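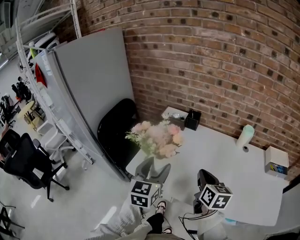
*A desk against the brick, with a chair, a pen holder and the flowers.*

I have been arguing with my sister-in-law about artificial flowers since August, and I would like to set down my side of it properly, because over dinner she talks faster than I do.

Her position is that a fake rose on a desk is a small lie you tell yourself every morning. Mine is that a desk is a hard place to keep anything alive, and that pink and peach are good colors to look up at when you have been reading a spreadsheet since eight. I don't believe anyone was ever fooled by a silk peony, and I don't think anyone had to be. We hang paintings of pears and don't complain that we can't eat them.

I kept real flowers at work for years, back when I did the invoices at Tenier and sat by a north window. I loved buying them. I loved them on the first day and the second, and then I'd get busy and there would be that green water, and petals in the stapler, and a general air of reproach. I once worked out that I had spent almost 900 dollars on tulips and carnations, most of which I had watched die while on the phone. The bunch I bought to replace them cost me 2 lunches, and I have it still. It needs a wipe now and then - a soft makeup brush is best, if you're wondering, and go gently around the filler leaves.

What I feel more strongly about is where the flowers go. People push them to the back, against the wall, as though they were ashamed of them, and give the near part of the desk to the pens. I'd do it the other way around! Pens can stand perfectly well by the wall in a square black holder, with a little white tray next to them for the odds and ends, and you only have to stretch a bit. Flowers belong up front where your elbow nearly brushes them. A white desk especially wants this, and brick wants it even more. I am fond of brick, all those dark, mottled patches, but it is a stern thing to sit beside for a whole afternoon, and a gray partition on the other side doesn't help matters.

My old supervisor, Deming Long, allowed each of us one thing on the desk that did no work. He called it the idle item and he was quite strict about the number. His was a pebble. I thought the rule was silly then and I have kept it ever since, through two jobs and a spare bedroom, and the flowers have held the position the whole time.

My sister-in-law says she will come around when they make one that smells right. I've told her she is welcome to bring real ones whenever she visits, and that I'll find her a jar.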